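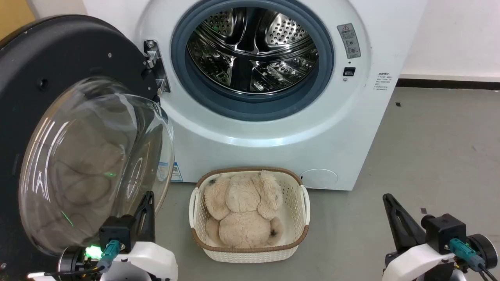

NOTES ORATEUR / Partie 1 : l'entretien avant la panne

Bon, ici je me présente vite fait, je remercie Josée Arsenault de m'avoir casée juste avant la pause café (mauvais créneau, mais elle a promis de garder les portes fermées !) et j'attaque.

Question à la salle, à main levée : qui a déjà passé un chiffon dans le joint de son lave-linge ? Attendre. Laisser rire. Moi, pendant des années, jamais. Et puis j'ai pris en charge la buanderie partagée de la résidence Clanance, à Plaltville, et j'ai vu ce qui s'accumule dans un pli de caoutchouc quand tout le monde pense que le voisin s'en occupe. Des épingles, un bout de chaussette, une pâte grise dont je vous épargne l'odeur.

Mon sujet, c'est ça : comment des gens qui ne se connaissent presque pas arrivent à entretenir une chose qu'ils utilisent tous. La buanderie est mon terrain, mais pensez à votre cuisine de bureau, à l'atelier vélo, au local poubelles. Je reviendrai au bureau à la fin si j'ai le temps.

Raconter l'affiche. La première faisait une page entière, en tout petit, avec du gras partout. Personne ne l'a lue, et quelqu'un a écrit dessus le numéro d'un plombier. La deuxième tenait en une phrase : « Essuyez le joint, laissez la porte ouverte. » Celle-là a marché tout de suite, enfin, disons en deux semaines. (Ne pas oublier de dire que c'est ma voisine du dessous qui l'a rédigée, elle est dans la salle.)

Ensuite le cahier. J'y tenais beaucoup, à ce cahier ! Chacun devait noter son passage, l'heure, le programme, les petits soucis. À Clanance, on a rempli 1 035 lignes avant que je comprenne que seule la colonne « petits soucis » servait à quelque chose. On a gardé celle-là et jeté le reste. Si vous montez un suivi chez vous, commencez par cette colonne et arrêtez-vous là.

Respirer, boire un peu d'eau, parler moins vite.

Petit détour par Mirstead. Là-bas, l'immeuble voisin de chez ma sœur a choisi la voie inverse : contrat avec la maison Bednarek, un technicien qui passe, une facture. La dernière était de 1 809 euros, et elle a fait du bruit en assemblée. Je ne dis pas que c'était volé, le technicien a bien travaillé. Mais quand on a regardé le détail ensemble, une bonne moitié concernait des filtres bouchés et des bacs à lessive encrassés. Des choses que n'importe qui règle avec une bassine et une vieille brosse à dents.

Insister là-dessus, parce que c'est le moment où les gens décrochent : l'entretien courant n'a rien de technique. La vraie difficulté, c'est de savoir à qui c'est le tour. Chez nous on a 11 foyers, et on a testé le tirage au sort, la liste alphabétique, puis le système actuel, que j'appelle « le torchon ». Le torchon pend à votre poignée de porte : c'est votre semaine. Quand c'est fait, vous l'accrochez chez le suivant. Voilà tout ! Pas d'application, pas de groupe de messages à minuit.

Le torchon a disparu une fois, en septembre. On l'a retrouvé propre et repassé chez la dame du troisième, qui croyait à un cadeau.
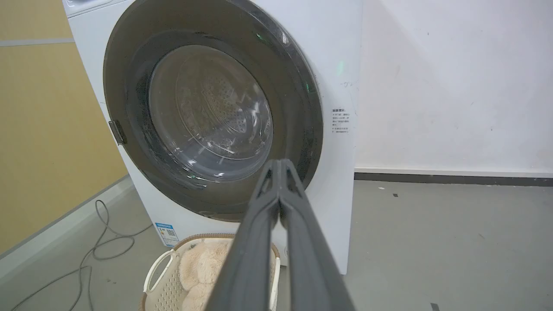

Partie 2 : ce que chacun peut faire en dix minutes

Ici je ralentis, certains vont prendre des notes.

D'abord le hublot. Un coup d'éponge sur le verre, dedans comme dehors, puis le tour de la porte. Regarder le voyant avant de tirer sur la poignée, et ne jamais forcer (anecdote de la poignée cassée seulement si je suis en avance).

Puis le bac à lessive : on le sort, on le rince à l'eau chaude, on le laisse sécher à l'air. Pour le filtre, prévoir une bassine plate et une serpillière, machine éteinte et débranchée. Une fois par mois, un cycle chaud à vide.

Et le dosage, ah, le dosage... On met presque tous trop de lessive, moi la première. Montrer le gobelet avec mon trait au feutre et le faire passer dans les rangs. Le récupérer, cette fois !

S'il reste du temps : la cuisine de bureau et l'histoire du micro-ondes. Sinon, passer directement aux questions et rappeler que les modèles de cahier sont sur la table près de la sortie.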